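Home Care Top-Up Payment: your questions

Quick answers for care providers and families in Skirkport and Kendby. Will add more when we get them.

What is the top-up?
Extra money from the county for home care agencies and small residential homes. Covers part of the wage increase that started in January. Paid per worker, not per client.

How much?
$1,122 per full-time worker, one payment. Part-time staff count as half if they work 20 hours a week or more. Under 20, nothing, sorry. We've asked for that to be looked at again.

Who can apply?
Any licensed provider with at least 2 paid care staff. Nonprofit or for-profit, both fine. Has to be based in the county. If your head office is in Salinas but the workers are here, apply from the local branch address.

I take care of my mother at home. Can I get it?
Not this one. Family caregivers go through the respite fund, seperate form, separate desk. Ask for form 1005 at the front counter and they'll point you the right way.

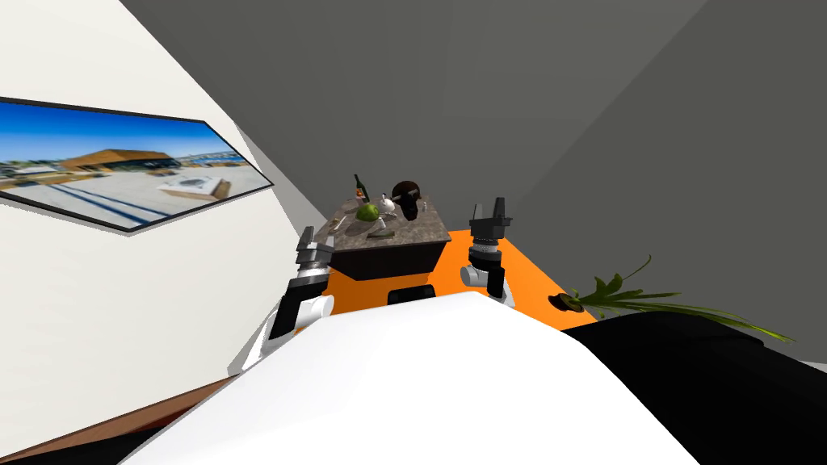 Do I have to pass the money on to staff?
Yes. All of it, in wages or a one-time bonus. You can't use it for rent, vans, software, or to pay down old bills. Keep the pay stubs, you'll be asked for them.

What if someone quits before the payment comes?
If they were on payroll the day you applied, they count. Their share goes to them in the last paycheck, or mailed after.

Why did Kendby providers get paid first?
Their paperwork was already in the old system. Skirkport files had to be typed over by hand. We know this went down badly, and several of you said so at the January meeting. Same amount for both towns, nobody loses out on the total.

Is it coming back next year?
Don't know. The county council hasn't voted on it. Please don't build it into your budget yet.

Can I apply on paper?
Yes. Online is faster. Paper forms need a signature on both pages, we keep getting them with only the first one signed and have to send them back.

My application says "held." What now?
Usualy a license number typed wrong. Check it against your certificate, fix it, hit resubmit. Don't start a new application, that puts you at the back of the line.

Can I appeal?
Yes, in writing. Address it to Chaiwat Intarasuk, provider payments. Include your license number and a copy of the decision letter. Phone appeals not accepted.

When are the phones open?
9 a.m. to 3 p.m., closed over lunch. Mornings are busy, try after 1.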